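Givora Public Library
Pickup Locker Pilot: Progress Report to the Derkuline Fund
October 2020

Where we are

Both sets of lockers are in and working. The first is outside the main library in Givora, to the left of the book drop. The second is at Lokska, against the side wall of the old township hall, where we have not had a branch or a regular bookmobile stop for years. The grant agreement called for 2 sites and we have 2 sites, so on the narrow question of whether the equipment was bought and bolted down, the answer is yes.

The wider question is whether the lockers bring library service to people who were not getting it. The application said they would, in fairly strong language. I was asked to sign that application and I did, with some doubts about the wording, and I still have them. What follows is what we know so far and how much weight I think it can bear.

Use of the lockers

In the period covered by this report, 540 items were picked up from the lockers by 186 cardholders. We are glad to have those numbers and they have already been quoted at a county meeting as evidence that the pilot is a success. I would ask the Fund to hold off on repeating them in that way.

The building was closed to walk-in visitors for part of the period. While it was closed, a patron who wanted a book could use curbside pickup during staffed hours or could use a locker. Those were the choices. A service that people use when the front door is locked has not been tested against the front door. Once browsing came back, with limits, locker use at Givora dropped, and it has gone up and down since with no pattern I can explain. It may settle. It may also turn out that we gave people who already came to the library a second way to come to the library.

The figures count items and cards. They do not count readers. One card in Lokska seems to be serving several households, going by the mix of picture books, large print and car repair manuals on it, and we have no wish to discourage that. It does mean the number of cardholders could be too low as a measure of people reached. It could also be too high as a measure of regular use, as a good many cards show one pickup and nothing after.
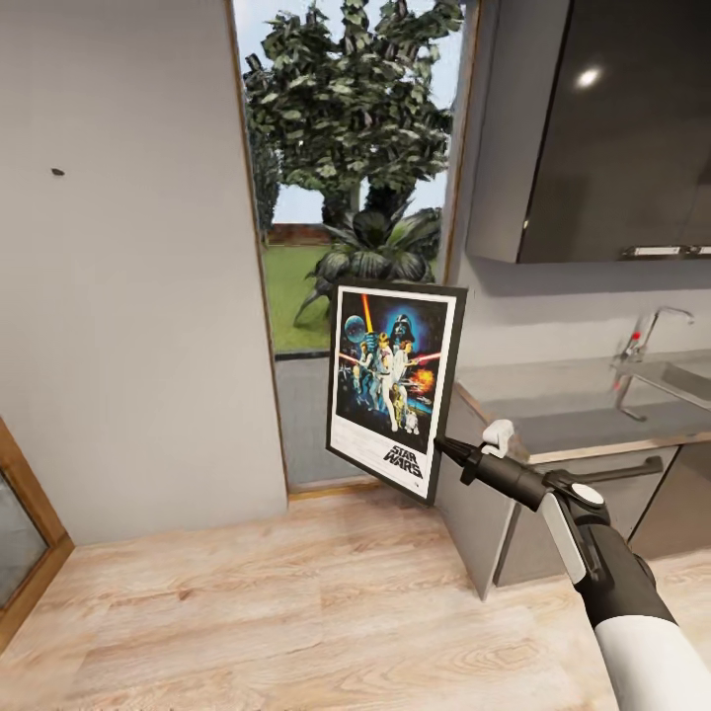
I used it once to see how it worked and then I went back to calling the desk, a Givora cardholder wrote on the back of the comment form. The same form says the lockers should be kept. We have had several like it, and they are awkward to score. The sheet we were given has a box for "satisfied" and a box for "would use again," and this patron checked the first and left the second blank.

New cards

This is the part of the report I expect the Fund will turn to first, as new cardholders in Lokska were the reason given for placing a locker there. During the period, 19 people with Lokska addresses signed up for a card.

I would be more pleased with that number if I knew what to compare it with. Before the pilot we did not track sign-ups by township. We tracked them by the desk where the form was filled in, and every form was filled in at the main desk. We have tried going back through the old records to build a baseline, but the address field was used loosely for years, and rural route addresses were often entered under Givora. So the growth we are reporting is growth from an unknown point. I have asked that the phrase "new users reached by the lockers" be taken out of our newsletter until we can back it up. "New cardholders in Lokska" is accurate, and it will do.

We also opened online registration this spring, at nearly the same time as the locker order went in. Anyone who signed up from home could have done so whether or not there was a locker down the road. The form did not ask. It does now.

The Filip system

Filip is the software that runs the lockers. It takes a hold from our catalog, assigns a compartment, and sends the patron a code. When it works, it works well, and the staff who load the lockers have grown used to it.

The vendor's setup guide says that no changes to library procedure are needed. We found otherwise. A hold that is placed in a locker shows in the catalog as "ready" only after the two systems have compared notes, and the comparison does not run as often as we were led to believe. In the gap, a patron may get a code for a book that our own desk says is still on the shelf. Staff have handled these calls with patience. We have asked for the interval to be shortened and have been told it is being looked at, which is the answer we got the time before.

There is also the matter of codes sent by text message. Cell service at the Lokska site is poor. Patrons who wait until they are standing at the locker to open the message sometimes cannot open it. We now put a line in the notice telling people to write the code down before they leave home. It is a plain fix and cost nothing, and I would have liked to learn about it from the site visit that was in the project plan. The site visit was done by phone. 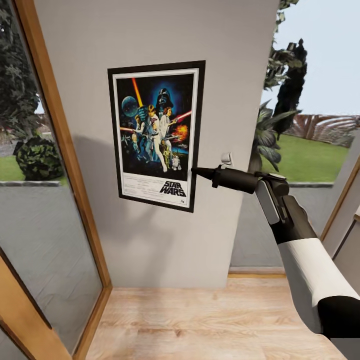 Reports out of Filip are the other weak spot. The dashboard is nice to look at and gives totals by week and by site. It does not give us repeat use, and it does not separate items that were picked up from items that timed out and were brought back by staff unless we ask for the raw file and sort it ourselves. The 540 in this report is our own count from the raw file. The dashboard's number is larger. If the Fund has been shown that larger number elsewhere, please set it aside.

Staff time

The application estimated that the lockers would save staff time. I have not found the savings. Loading the Givora lockers is quick and fits into the closing routine. Loading Lokska means a drive out and back, and the person driving is a person not at the desk. We tried combining the run with the school delivery, which worked until the school changed its hours. At present the trip is made by whoever can be spared, and in some weeks that has meant one run where the plan called for more.

The effect on patrons is plain enough. A hold that should reach Lokska in a day or two can sit in a bin until the next run. We have had complaints about this and the complaints are fair. I do not think the problem can be solved inside the current budget, and I would rather say so at this stage than explain it in the final report.

Materials quarantine added to the load as well. Returned items are held before they are checked in, and the Lokska return bin has to be emptied into separate, dated tubs. We had not planned for tubs or for the space to put them in. They are in the meeting room, which is closed anyway. 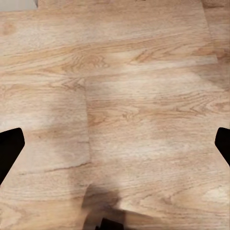 Some of these costs will go away in time, and I have tried not to charge the lockers with everything that has gone wrong this year. Still, the driving will not go away. A second site in another township, as suggested in the Fund's last letter, would mean more of it, and I could not support that request on what we know now.

The survey

We mailed a short survey to every household on the Lokska route and put the same questions on our website. Paper copies were also left with the curbside bags.

I have some trouble with how the results are being read. Most of the forms that came back came from people who already hold a card. People who hold a card and take the time to mail back a library survey like the library. They said they were in favor of the lockers, and they would very likely have said they were in favor of most things we put in front of them. The households we wanted to hear from, the ones with no card and no habit of coming into town, are mostly missing.

The question itself did not help. It asked, "Would you like to see locker service continue?" It did not mention what else the same money could pay for. When I rewrote it for the website to offer a choice between lockers, a monthly bookmobile stop, and longer evening hours at Givora, the answers spread out quite a bit. The two versions should not be added together, and in this report they have not been.

The written comments are more useful than the checked boxes. Parents in Lokska want more picture books and want someone to choose them. A number of older patrons asked if a person could be at the site at a set time. Several asked for large print westerns, which we own and which were not being shown in the online catalog as available for lockers. That was our error and it has been corrected.

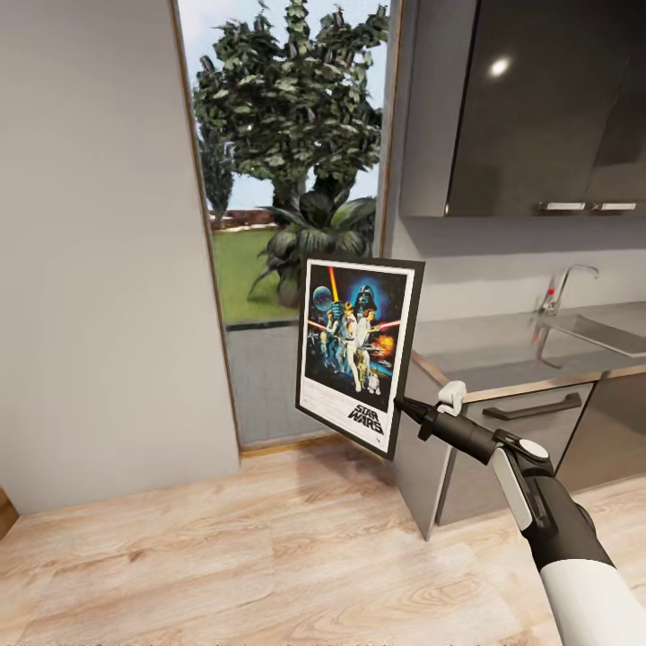

What I miss is walking along a shelf and picking something I never heard of, and a box with a number on it can't do that for me, runs one of the longer comments from the Lokska forms. I cannot argue with it. The lockers deliver what has been asked for, and they are no use to a person who does not know what to ask for. Staff have begun putting together surprise bags by age and subject, to be ordered by phone. The early demand is good, though I would point out that the bags could go out by any means at all and their popularity says little about the lockers.

Money

Spending on equipment is complete and came in as budgeted. Spending on installation was over at Lokska, where the electrical work was more than the quote, and the library covered the difference. The line for publicity is mostly unspent. I have held it back on purpose. Until the Lokska runs are regular, I do not want to advertise a service that may keep people waiting.

We ask the Fund's permission to move the rest of the publicity line to mileage and driver hours. A revised budget page is attached.

Plans for the next period

Starting in November, the Lokska run will be made on a fixed schedule posted at the site and on the website. If we cannot keep it, we will report that.

The raw file from Filip will be pulled and kept monthly, so that repeat use can be shown in the final report. We will also mark which new cards have ever been used at a locker.

A bookmobile stop will be tried at Lokska, borrowing the county vehicle, weather and health rules permitting. It is outside the grant and no grant money will go toward it. We would like to see whether the same people turn up.

The survey will be repeated with the question that offers a choice. This time staff will call a sample of households with no card, as mailing them a second form seems unlikely to do what the first one did not.

The vendor contract for Filip renews automatically unless we give written notice. I have asked the county attorney for the exact date and will forward it when I have it.

Respectfully submitted,
Director, Givora Public Library

Attachments: revised budget page; locker pickups by site from the raw file; both versions of the survey question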